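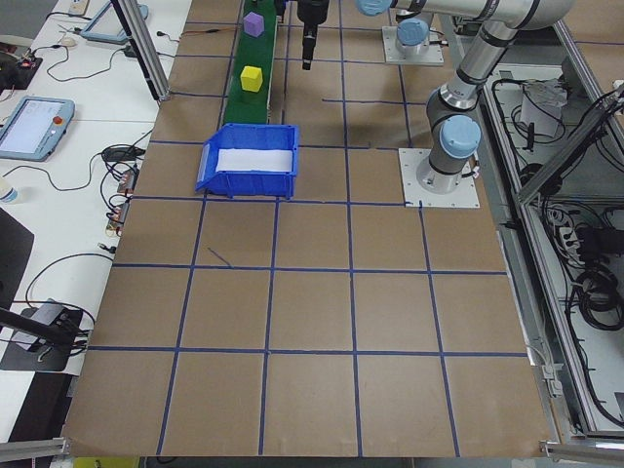 Automation Teaching Unit — News

Two-arm training cell now open for booking
2018-02-02

The Automation Teaching Unit is pleased to announce that the Coment training cell may now be booked by departments, partner colleges and small firms in the Dolska area. The cell is supplied as a complete kit by Avix and is offered with a half-day introduction, a printed course book and telephone support for the length of the booking.

Coment is meant for groups who wish to learn how two robot arms may share one job. The standard exercises deal with picking up small parts, placing them on a belt or in a bin, and passing work from one arm to the other. Each exercise can be taught by hand from the pendant or written as a program beforehand, and course leaders may set their own tasks once the first part of the book has been completed.

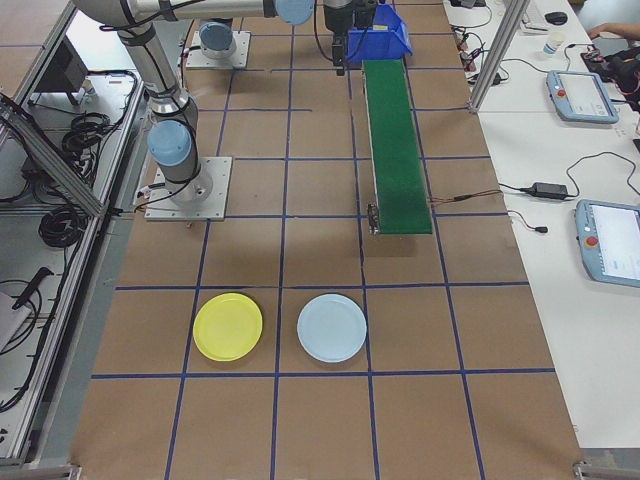
Coment was chosen after a review of three kits, carried out in October. The Unit looked at the time needed to set up each one, the clarity of the written material and the ease with which a damaged part could be replaced. The work surface was judged to be a strong point: it is marked out in squares with dark blue tape, so that an item such as the yellow plate or the light blue one beside it can be given a square of its own and put back there before the next run. Learners may therefore compare their results without measuring each position afresh. The review also noted that the course book assumes some knowledge of robot safety — a short supplement has been written by the Unit and will be given to every group.

The exercises in the second part of the book were prepared with the training firm Tokgöz, which will also run the introduction for the first groups. Places on these early sessions are limited, and priority will be given to groups that have not used the Unit's equipment before.

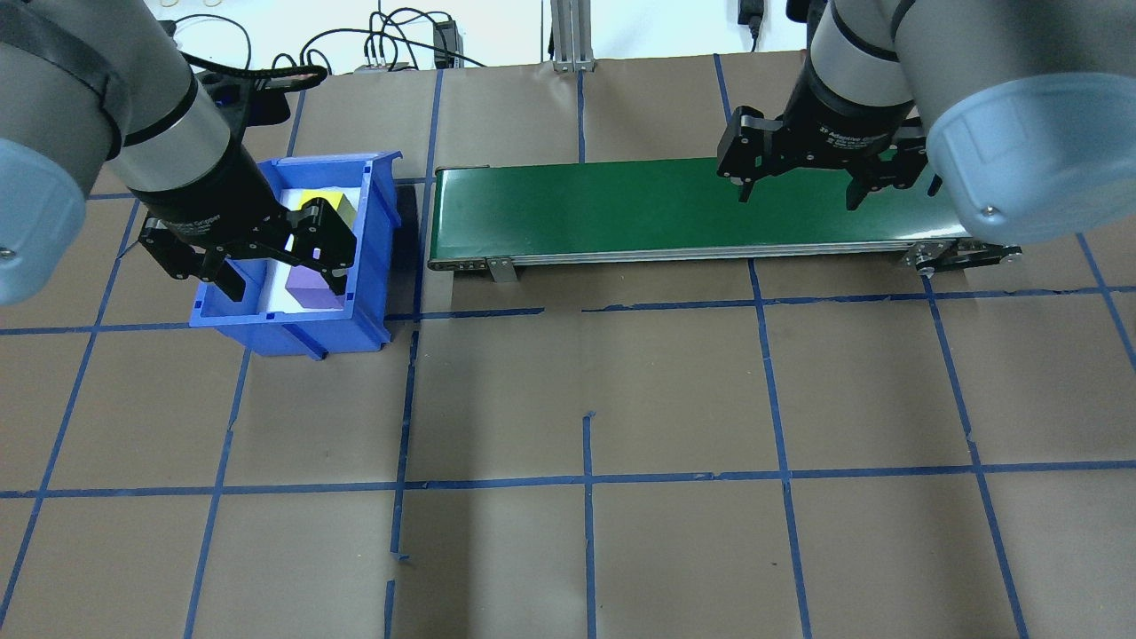

Do groups need their own programmer?
A programmer is not required. The first part of the course is taught entirely from the pendant, and a member of the Unit will be present throughout the introduction.

Bookings are made by the half day. The charge is 200 euros for outside firms and 100 euros for partner colleges; departments may use the cell without charge. Requests should reach the Unit at least 14 days before the preferred date, together with the number of learners and a short note of any earlier training. 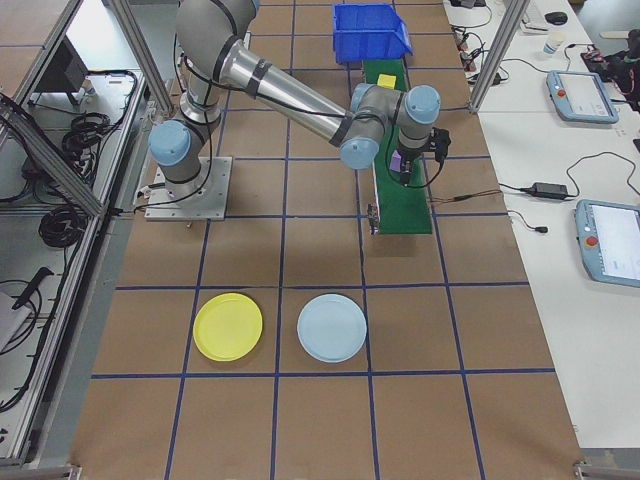
Groups that wish to bring their own parts for handling should say so in the same note, giving the size and weight of each item. Parts will be checked before the session, and the Unit may ask for a different item where the gripper is not suited to it. Liquids, glass and sharp objects cannot be accepted.

Changes to a booking may be made free of charge until the supplement and course books have been sent out. The booking form and the full conditions of use are available from the Unit's office and on the equipment pages of this site.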